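Re: [Bollanon photo list] Second shooter for an evening reception?
From: Martti Laitinen

Crisanto Villanueva wrote:
> The couple booked me for the ceremony only, and now they want
> the reception also, until 2 at night. The hall in Drodbridge is
> very dark. Should I bring a second photographer, or only
> more flashes? And what do you charge for the added hours?

Hello Crisanto,

I photographed a reception in the same hall in July. The ceiling is dark brown and very high, so you can forget bouncing the flash from it. I put two flashes on stands behind the band and kept the third on the camera, at low power. My file count at the end of the night was 506, and the couple received most of them.

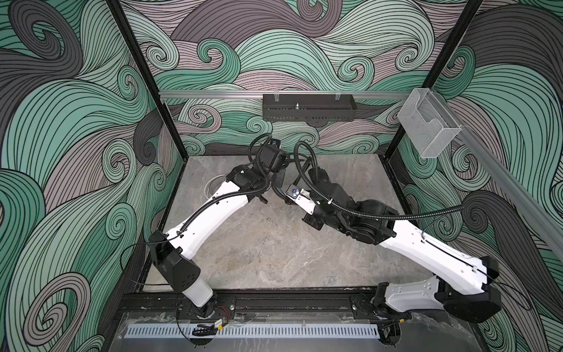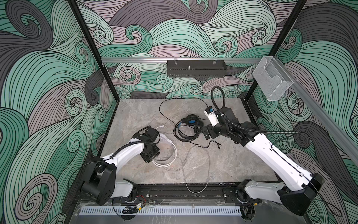 For the second photographer, I would say yes if there are more than 20 tables. With 22 tables I was alone, and I missed the grandfather's speech completely while I was outside with the bride. I still feel bad for this.

About the price, I ask the same hourly rate until midnight and half more after it. Please write it in the contract before the day, also the meal. My first contract said nothing about food and I ate crackers in the car.

Do you know already who makes the music? If they use a smoke machine, ask them to wait until the first dance is finished.

Best regards,
Martti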